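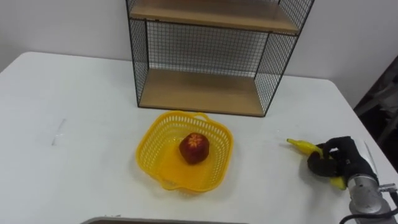

*Yellow basket on a white table, with a black mesh shelf unit behind it.*

**FOR RELEASE - 24 Jun 2026**

**Terkton brings its counter-top fruit range to Flamdale**

Vumilbridge - Terkton, the small homewares firm, is putting its counter-top range into the Flamdale store from this week. Two pieces to start with. A square yellow basket in plastic, slatted sides, a handle front and back. And a mesh shelf unit, black metal, light wooden shelves, made to stand at the back of a table or counter.

Idea is simple. Fruit in the basket, basket in front of the shelf, everything in reach. Play food too - the firm says a lot of the early orders came from preschools and parents setting up pretend kitchens, wich it had not planned for.

"People kept telling us their fruit bowl was too deep," said Emiliano Bustamante, who runs the range. "Bottom apple goes soft and you find it a week later. So, low sides, air holes, flat floor. Lift it with one hand if you have to."

The pieces were tried out in 91 homes in Vumilbridge and Ibarra before going on sale. Main change after that: rounder corners on the basket. The shelf unit stayed as it was apart from the packaging.

First run is 300 baskets. Shelf units are in shorter supply and will be limited to 3 per customer untill the next delivery. Ibarra store gets both in November.

Sold seperately or as a set. Baskets rinse clean under the faucet, shelves wipe down with a damp cloth. No dishwasher for either please.

Store buyers and press - samples on request from the Terkton office in Vumilbridge. Ask for Emiliano. Price list to follow.

- ends -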